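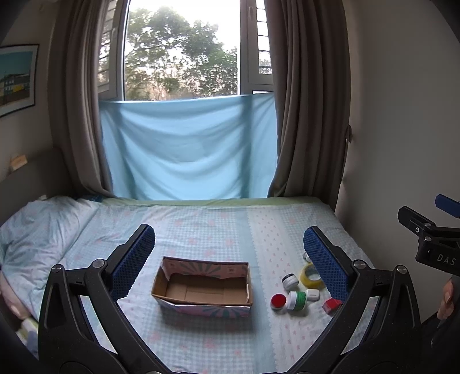
An empty box, a roll of tape and the small stuff that never had a home: the bed makes a fine sorting table.

The Box That Gets You Started

Divina Macapagal has moved 16 times, and she does nearly all of her packing on a bed. She doesn't care for the kitchen table, which somebody always needs back by dinner, and the floor is hard on her knees. A bed is waist-high if you kneel beside it, soft enough that a dropped jar survives, and big enough to lay out everything from a bathroom shelf with room left over for the box. It has to be cleared by bedtime, too. I tried it for a week in August and I'm completely won over!

I should say that I came to this as a bad packer. My last move, from a third-floor walk-up in Vasach to a rented house out past Mangundap, took 87 boxes, and a good number of them held one lamp, two sweaters and a great deal of air. Divina looked at my inventory, laughed for quite a while, and told me to begin again with the smallest things I owned.

So that's how she teaches it. You take one carton – she likes a printed one, the kind a gift or a gadget came in, with pink and teal rays bursting across the cardboard – and you open it all the way and set it down empty. Then you bring over a handful of little things. Little jars, a lidded pot or two, a small case with rounded corners. The stuff that rolls around in drawers. You don't put anything in yet. You look at it all together beside the box, and you'd be surprised how quickly a few pieces announce that they're not coming with you.

I love the printed box idea more than I expected to. Plain brown cartons all look alike once they're stacked in a hallway, and my careful marker labels always end up facing the wall. A box with a loud pink lining is one you'll remember. When I needed my hand cream on the first night in the practice run, I knew exactly where to go.

Now, the jars. Divina is firm about these. Every lid gets a turn before it goes in, even the ones you're sure about. Anything with cream or balm inside travels upright, and anything that won't stand up gets wrapped in a sock. (Socks are her great passion. She'll put one around a candle, a perfume bottle, a saltshaker, and she has never bought bubble wrap.) Tall things go against the walls of the carton and squat ones go in the middle, so that nothing has space to tip. A red lid or a colored band is handy for finding your way around later, so she packs those facing up.

Then there's tape. I've always bought the cheapest roll on the rack and fought with it. Divina uses a yellow see-through tape from Evska, a small stationery shop near her apartment, and she folds the end over on itself every single time she tears a piece off. It takes one second. I have spent hours of my life picking at a roll with my thumbnail, and I now fold the end over like a person of good character.

She also has strong feelings about old fold lines. A carton that has been flattened and opened again keeps its creases across the base, and she likes to press along them with the side of her hand to feel whether the board has gone soft. If it has, a second strip of tape goes underneath, crosswise. A box like that is fine for cosmetics and chargers. It's no place for books.

By the end of my week I'd done the bathroom, the desk and the awful drawer under the microwave, all of it on the bed with the curtains pulled back for the daylight. Good light matters more than I'd realized, especially with small pale things on pale sheets. I lost an earring back for two days that way and found it in a pillowcase.

Divina is moving again this fall, to a place in Litik with 715 square feet and, she tells me happily, a bedroom window that gets the morning sun. She plans to take 22 boxes. I asked what would go in the first one, and she said she'd know when she saw it on the bed.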